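Progress report to the Grivance Fund
Refitting the shared study room at Skokinance House
October 28, 2022

Thank you, first of all, for bearing with us over the summer. We had hoped to write sooner, but the floor took longer than planned and it seemed better to wait until we had a room to tell you about. I am very glad to say that we do.

You will remember from our application in March that the old room had dark carpet, three mismatched tables and very little storage. The carpet has gone and the light wooden floor is down throughout, which has made the place feel far more cheerful than any of us expected. The walls have been painted white, and the long white desk from Baloyi is up and in use, with its rounded corners (we did worry about hips and elbows in a room this size) and plenty of clear top to spread out on.
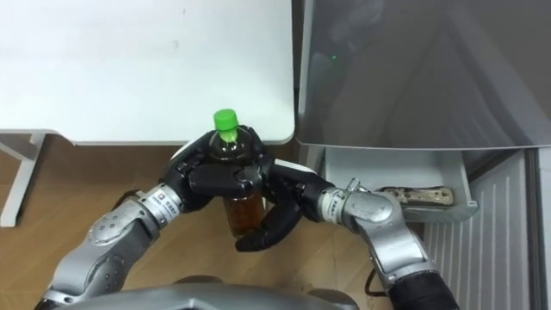 Desks and storage

The desk came in at 252 pounds under the quote, as Baloyi let us have an ex-display top, and with your agreement we have put that money towards drawers and shelves. People had asked again and again for somewhere to put small things – pens, chargers, a pocket knife, the bits and pieces that used to wander from table to table and end up on the windowsill. A shallow drawer close at hand has done more for tidiness than all our notices ever did! We ask everyone to clear the desk when they leave, and bottled drinks are welcome as long as the cap goes back on.

The desks are sit-stand ones, and each has a round numbered sticker on the leg so that bookings can be made by number. It is a small thing, but it has saved a good deal of muddle over who is meant to be sitting where.
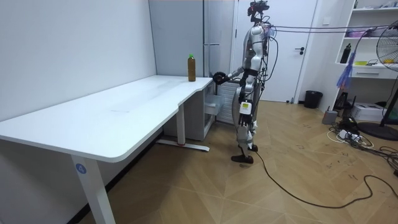 The tall cabinet was the other large purchase, at 1,000 pounds including delivery by Amovent, and we are pleased with it. We kept the old radiator, which was checked and found to be sound, and the 100 pounds set aside for moving it is still unspent. We would like to use it for better lighting, if you are happy with that – a short note from you would be enough.

Still to do are the blinds, a second coat of paint on the skirting and labels for the shelves. We expect to have all of it finished within 6 weeks and will send the receipts together at that point.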